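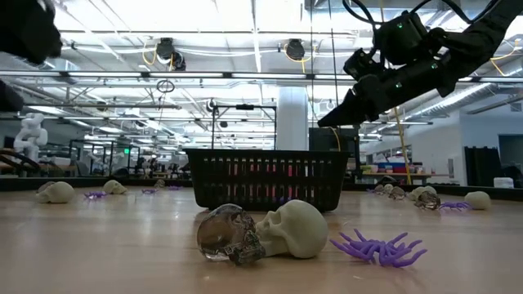
Skulls, spiders and the black basket at the picking station.

Notes from the Trarkico open lab

January | By the site editor | 4 min read

Trarkico opens its lab to outside visitors every winter, and this was my first time going. I went mainly for the gripper comparison, as we are choosing between two models for a small packing line at work.

The station used seasonal party goods: skulls in matte and clear finishes and purple plastic spiders with thin legs, set out on a wooden table with a slotted basket in the middle. I liked the choice. A clear skull gives a depth camera trouble, a matte one is easy, and the spiders are bad for almost any gripper.

Two grippers were on the program. The Fitident has stiff, angular fingers and closes fast. The Ankrah has softer pads and a longer stroke, and it is slower. Each got 12 picks per round, and we watched 6 rounds.

The Fitident did well on matte skulls. It gripped across the cheekbones and held on all the way to the basket. On clear skulls it sometimes closed too high and slid off the top. Staff put that down to the camera reading through the surface, and after they switched to a side view the misses dropped.

The Ankrah was better on spiders. It pinched the body and let the legs fold where they wanted. The Fitident tended to catch one leg and drag the rest – fine for a toy, less so for anything you plan to sell.

Both ran from the same Flirnutent controller. Changing grippers meant loading a saved profile and running a short force check. The log we were shown covered 400 earlier picks, and you could filter it by object, which I would use every day.

I asked about cable wear at the wrist and got a fair answer: they inspect it weekly and have no long-term numbers yet. Price lists were at the front desk. Wear closed shoes if you go, and bring a sweater. The lab is kept cool.

Contact | Copyright, all rights reserved | Back to top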